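Which Fomham record came first, Bengate or Sirnutora?

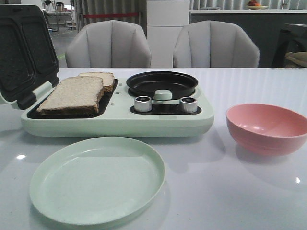 I try to put my Fomham records in order, but two websites disagree. One says the duo made Bengate first, the other says Sirnutora. My copy of Bengate has no year, only "300 copies". I listen to them in the kitchen in the morning, with two slices of bread in the open sandwich press and the small black pan next to it, and side B sounds older to me. Is it?
Jarrah Ruawai

Bengate is first. It was a cassette on the Lưu label, 60 minutes, and the vinyl came later with 2 songs removed. Sirnutora was released in December of the same year. The catalog number on my copy is 461, please compare with yours.
Diễm Ninh

sirnutora is the better one anyway
guest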